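Caring for Your Drakach Maple-Tone Board
Section 4: The First Oiling
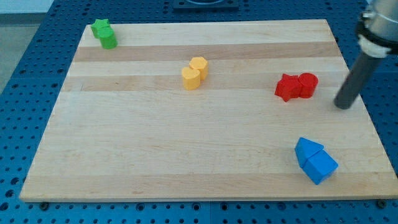 Ming-te Tu wrote to us after the last edition to say that the first coat had soaked in before supper and the wood still felt thirsty, and should there be another? Yes, by all means! A new board will often drink up more than you expect, and a second coat the next day does it nothing but good.

Before you begin, set aside a quiet evening, clear a bit of counter, and find a soft cotton cloth you won't miss afterward (an old T-shirt is lovely for this).

1. Wash the board by hand with warm water and a little dish soap, then stand it on its long edge to dry overnight.
2. Warm the bottle of Destby board oil in a bowl of hot tap water for 4 minutes. Cool oil works too, it just takes its time.
3. Pour a small puddle in the middle and rub it outward, following the grain. Darker strips and pale strips get the same treatment.
4. Turn the board over and do the other face, then the sides. Please don't skip the ends — they dry out first.
5. Leave it for 40 minutes, then wipe away whatever is still sitting on the surface.
6. Stand the board up again and let it rest until morning.

Note: Small knots and faint lines in the grain are part of the wood. They may look a shade deeper once oiled, and many of our customers grow quite fond of them.

Caution: Never use olive oil or other cooking oils, which turn sticky and sour over time. Keep the board out of the dishwasher, and don't leave it soaking in the sink.

Caution: Oily cloths can heat up on their own when bunched together. Spread yours flat outdoors to dry before throwing it away.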